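Teaching the arm to pull a crate: workshop tips from a doubter

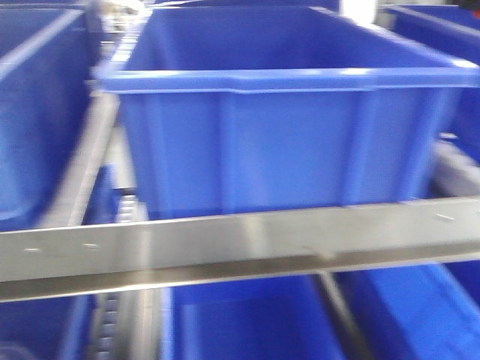 I was told I could teach a robot arm to fetch crates in an afternoon. Allow longer. These notes are for anyone with a small workshop and the same sales leaflet.

Clear the bench first. Every odd mug you leave out ends up in the recording.

Leading the arm by hand feels natural, but you lean on it without noticing. Mine learnt a lovely dip halfway through that was only my elbow getting tired. Use two fingers and stop for tea.

The remote is better for lifting over a rim. It is worse for anything you need to feel, and a crate that sticks on its rail is one of those. Matvii Kostiuk swears by the remote for everything. I have seen his crates.

Go slowly. If the picture smears, so does whatever the arm is meant to learn from it.

Move the crate a bit between goes. I recorded 19 near-perfect runs from the same spot and the arm was hopeless a hand's width to the left.

Throw out bad runs the same day. By the end of September I had 200 saved and kept 162, and I still doubt 4 of those.

Start with empty crates. Koltell's booklet says full ones make no difference. Try it with screws in and then tell me.

For one shelf and one person, a label and a step stool still win. Nantana Luangrath disagrees, and her notes on the hand-led method are on the next page.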